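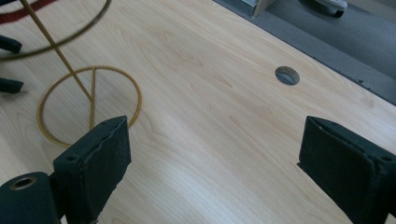 The Gold Stand

By the time the bus let me off in Gatwood it was generally still dark, and I would walk up past the Lencho bakery with my hands in my pockets, telling myself I would not go in, and then go in. My mother used to say that I had no willpower before nine in the morning and not a great deal after it, and she was right on both counts. I bring this up only so you will understand that in April, when I did most of the work with the gold stand, I was usually holding a gripper in a hand that smelled of cinnamon.

The job was at Distow, on the second floor, and it was the best job I'd had since the fabric store closed. They gave me a desk and a hand-held gripper with a camera on it, and a sheet of paper every morning with the day's tasks. You squeezed and the two dark fingers came together, you let go and they opened again, and whatever you did in between was saved as one example. The learning system (everybody called it Drirkano, and I never did find out whether that was the software or the whole project or just the folder it all went into) would study what we had done and try to do the same. I pictured it for a long time as a child at the end of the table with its chin on its arms, watching. I knew perfectly well it was nothing of the kind, but you have to picture something when you do a thing three hundred times.

Three hundred was the number on my sheet for the gold stand. It was only a bit of thin wire, with a flat ring for a foot and a bigger ring up top, the sort of thing you might hang an ornament from or lean a plate in, and my instructions were to pick it up and put it down somewhere else on the desk. Left to right, right to left, near the edge, far from the edge. I thought I would be finished in two days and on to the dish towels, which I was looking forward to, having a feeling for cloth.

Well, I was not finished in two days. A wire is a mean thing to take hold of with two padded blocks when your own good fingers are wrapped around a handle. It slid, it spun, it tipped over with a little ringing noise that I began to hear on the bus. And when I did have it, I would hurry, out of plain relief, and set it down crooked so that it rocked on its ring before it settled. I marked those as bad and did them over, and by the end of the first week I had marked so many that I was ashamed to turn in the sheet.

The woman at the next desk had been there longer than anyone. She did cups, mostly, and she did them slowly, with her shoes off. She leaned over that afternoon, looked at my column of crosses, and asked me what I did at home when I dropped something.

I said I picked it up.

"So show it that," she said, and went back to her cups.

I thought about this all through supper, and I'm afraid I talked about it too, to my sister on the telephone, who was trying to tell me about her roof. The next morning I asked the supervisor, and he rubbed his chin and said that yes, if the stand went over and I righted it, he would rather have the whole thing, fumble and all, as long as I marked it so. He said it as if it had been written down somewhere the entire time, and maybe it had.

After that I got on better. I stopped gritting my teeth. When the stand tipped I would open the fingers wide, wait a second, come in lower and try again along the slanting rod, and sometimes I'd catch myself murmuring to it the way I had once murmured to my nephew over his shoelaces. There now, under and around. Let's have another go. The woman with the cups must have heard me, and she was kind enough to hum.

I ended up doing 324. The sheet had been full for a while before I noticed, and the supervisor said he was happy to have the extra ones, though he did take the stand away the same afternoon and bring me the dish towels, a whole stack, with a new sheet that asked for 100 of each fold. They were good heavy towels. I shook out the top one and smoothed it with the side of my hand, and then I remembered, and folded it back up the way it had come, and reached for the gripper.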